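Faltura
Faltura is a style of electronic dance music that developed in the club district of Istonia in the early 2000s. It combines the broken drum patterns of electro with long, slowly filtered chords taken from dub techno. Most tracks run between 118 and 124 beats per minute.

The name comes from a gap in the rhythm. In a typical Faltura pattern the kick drum is left out on the third beat of every second bar, and the bass line is held through the space. 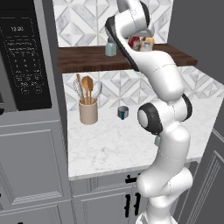
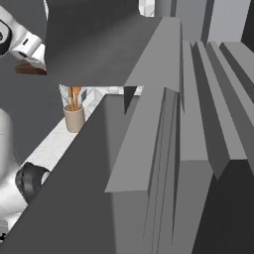
Characteristics
Drum parts are usually programmed on a 16-step sequencer, with the snare placed slightly behind the beat. Hi-hats are sparse and often replaced by short bursts of filtered noise. The bass is a single sine or triangle wave with little or no distortion. Vocals are rare – when present, they are limited to one or two spoken words run through a tape delay.

Tracks are arranged in blocks of 8 bars. Breakdowns are short, and producers tend to avoid the rising snare rolls common in trance and big-room house. Changes are made mainly by opening and closing filters on the chord part.

History
The earliest recordings linked to the style were issued on the Endow label in 2000. The first, a 12-inch single with 5 untitled tracks, was pressed in an edition of 1000 copies and sold mostly at club nights. A second pressing was made from the same plates and can be told apart by its plain white center label.

The sound spread through residencies at Pfister, a basement club with a low ceiling and a mono sound system. Some writers link the narrow stereo image of early Faltura records to this system, although many of the tracks were mixed before the club opened.

After 2006 the number of new releases dropped. Several producers moved toward slower house tempos, and Endow changed to digital-only distribution.

Related styles
Faltura is sometimes grouped with minimal techno in record store listings. The two share a limited set of sounds but differ in rhythm: minimal techno normally keeps a steady kick on all four beats. The term "soft Faltura" refers to beatless versions, usually included as the final track on a B-side.

See also
Electro
Dub techno
Broken beat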